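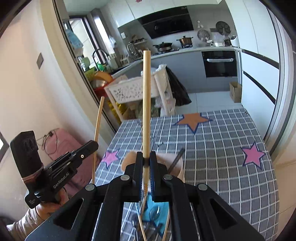

## Unit 6: Sorting the cutlery

Welcome back! Today we sort chopsticks, spoons and knives, and I love this one, it teaches so much about how a table gets used.

- Sort by kind first, then by length.
- Pair the chopsticks by their markings (bands and patterned ends count!).
- Stand long handles at the back, where sleeves won't catch them.

A holder with two compartments is a lovely thing to plan with. Try chopsticks in one side and everything else in the other, then swap a few and see what you keep reaching for. 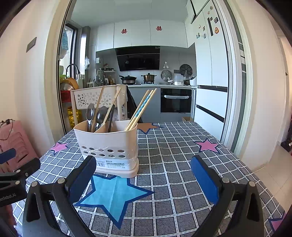 *Fig. 2. Two-compartment holder, bundled chopsticks on the right.*

**For July:** sketch your own holder at home and bring it along. Questions to Lụa Khương, Bumisley room 80.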